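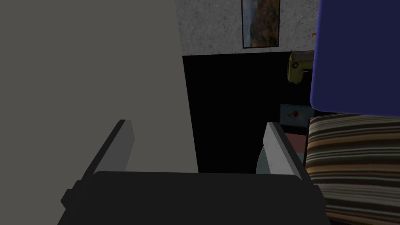
Parvaneh Kazemi has been a pharmacist at the Nurdale clinic for 27 years, and for the last four of them most of her Wednesday afternoons have gone to medication reviews. Patients bring in everything they take, prescription or not, and she goes through it with them.

"People think I'm going to take things away from them," she says. "Sometimes I do. More often I move a pill from morning to night and that's the whole visit."

Thyroid tablets come up most weeks. Levothyroxine is absorbed best on an empty stomach, and calcium and iron both get in its way. Kazemi asks patients to keep those at least four hours apart.

"They'll tell me they take it first thing, with water, exactly like the label says. Then I ask what else is in the pillbox for that morning, and there's the calcium." She had one patient whose dose had been raised twice before anybody asked about supplements. "She was on 100 micrograms by then. We moved the calcium to dinner, her doctor repeated the blood test, and the dose came back down."

The clinic did 327 reviews last year. Abenezer Workneh, who joined as the second pharmacist in November, now takes the patients who have just left the hospital. He says the lists they come home with are the hard part.

"You get a brand name on one page and the generic on another," Workneh says. "The patient has both bottles at home and takes both. It's the same drug." He calls the hospital ward when two lists disagree, and he would like a direct number instead of the main switchboard.

Kazemi doesn't use the printed handouts much. She writes the schedule by hand on one sheet — drug, time, with food or without — and goes over it until the patient can say it back. Antacids get their own line.

"Nobody counts those as medicine," she says. "I have to ask for them by name."

Reviews take about 40 minutes. She would rather have an hour for anyone on more than ten medicines, and has asked Leen Sfeir, the clinic manager, to change the booking system. Sfeir says longer slots will be open to new patients first, and that anyone already booked can call the front desk and ask to be moved.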